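Ticket 2182: Drawer task, right arm stalling during demos
Queue: Wenum cell, data gathering
Status: open, waiting on a second opinion

What's going on

Right, so I'm trying to get 600 good examples of the teal box task for the Grestent set and I keep having to bin episodes. The left arm is meant to steady the box while the right one deals with the drawer and the seed packet. Left arm is lovely, no complaints at all. The right one goes sticky for a moment when I bring the gripper in towards the front of the box, then catches up in one big jump (which is horrible to watch, and even worse to learn from!).

I've thrown away 17 episodes so far. The recorder marks them all as fine, so if you're pulling from the Wenum folder please don't trust the green tick.

Same cell and same teal box in all of these, and the drawer is out with the packet inside it in the last one:
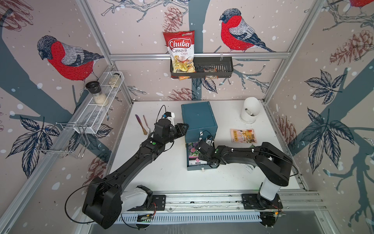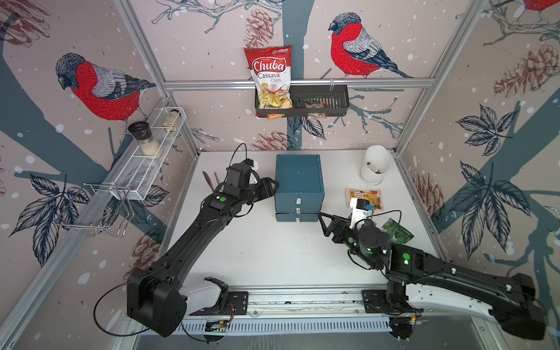
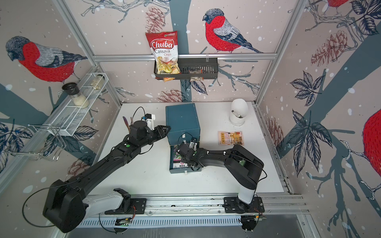
What I've tried

1. Restarted the recorder and both arm controllers. Two clean episodes, then the jump came back.

2. Swapped the leader handles over, left for right. The fault stayed with the right arm, so I'm fairly happy it isn't my hands or the handle.

3. Slowed right down on the approach. This helps a lot, but then the demos are far too long and the Catidton lot will moan that they don't match the earlier batch. Fair enough, they don't.

4. Turned off the live preview. I had high hopes for this one! No change.

5. Went through the logs from the bad episodes. There's a gap in the right arm's joint readings each time, always 3 frames, and the camera frames carry on as normal through it. That smells like the cable or the board to me, but I'm guessing.

Still to do

Reseat the connector at the right base and try a spare lead, if Nieminen have sent the new ones. I'd also like the export script to reject any episode with a gap like that. Can someone who knows the script tell me where the check should go? I had a look and got lost in the config.

I'm leaving the bad episodes in a separate folder for now, so please don't delete them.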